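Mixing plate colors at a party: yes or no?

liya_mekonnen
December 29, 2018
OK, I need opinions! My sister says a table only looks good if all the plates match. I say mix them up, the brighter the better. We're having 14 people over in March and I can't wait!

ObsaT
Mix, every time. I grew up eating off whatever was on top of the stack and I still grab the orange one first.

baird_archie
Sorry, matching for me. One color lets the food stand out. A good stew on plain white is hard to beat.

ObsaT
Stew on blue, Archie. Try it once!

mahlet.k
I'm with Liya, but keep it to three or four colors and repeat each one. Purple, pink, blue and a bit of orange is my favorite combo, so cheerful.

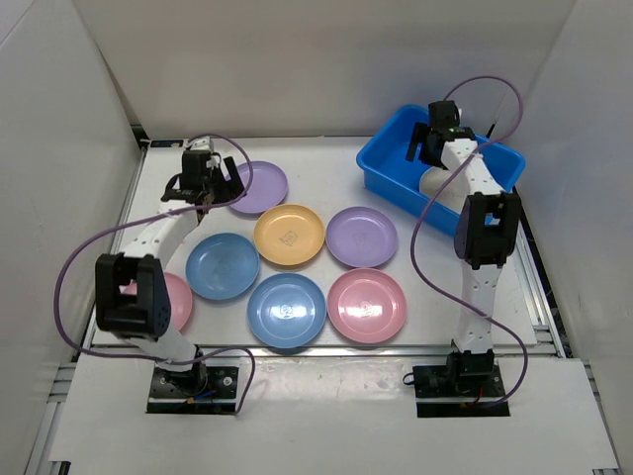 I'd also go plain on the napkins and the tablecloth, and put flowers in small jars so people can still see each other across the table (I learned that one at my cousin's wedding, 200 guests and giant vases).

baird_archie
Plain tablecloth, agreed. Still not sold on the pink.

liya_mekonnen
Ha, pink is staying! Love the jar idea, Mahlet. Does anyone have a good trick for getting turmeric stains out of a white cloth?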